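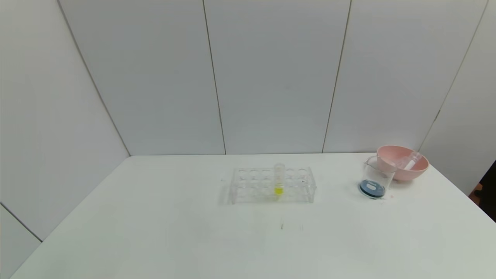 ok so. choir exchange weekend in Clarnard, thread, typing this in the coat line so bear with me

1/ Two youth choirs, one stage, church full to the doors. Free entry, they'd put out 395 chairs. Got there early and still ended up behind a pillar

2/ The guests came from Noltar by overnight bus. Straight into rehearsal. Then sang the whole first half from memory — all of it, the Latin too

3/ Ottilie Gasser conducting. Tiny gestures, hardly moves her elbows. The altos watch her like hawks

4/ Local kids opened the second half with the new Mirta Godoy piece. Commisioned for the tenth year of the exchange. Starts on one hummed note and then the basses just sort of walk in under it. Want to hear it again right now

5/ Slight wobble in the third movement, someone came in a bar early. Recovered fast. Lorenz Egger at the organ covered for them I think?

6/ Speeches. Four of them. Corina Riedl kept hers under a minute, bless her

7/ Joint number at the end, both choirs, 200 singers packed up the altar steps and down the side aisle. A soprano next to my pillar nearly took my ear off. Loved it

8/ Collection for the return trip made 2585, announced from the steps, big cheer. They go to Noltar in December, same program plus carols

9/ Someone asked — no recording that I know of. Ambros Camenzind had a mic up by the pulpit so maybe ask him

10/ Program says Nov 23, 2018 on the front and the wrong composer on the back, it's Godoy not Aigner. Keeping mine anyway

11/ coat aquired. Going for soup. If anyone has the words to the second encore pls send, it's stuck in my head and I only have the la la bit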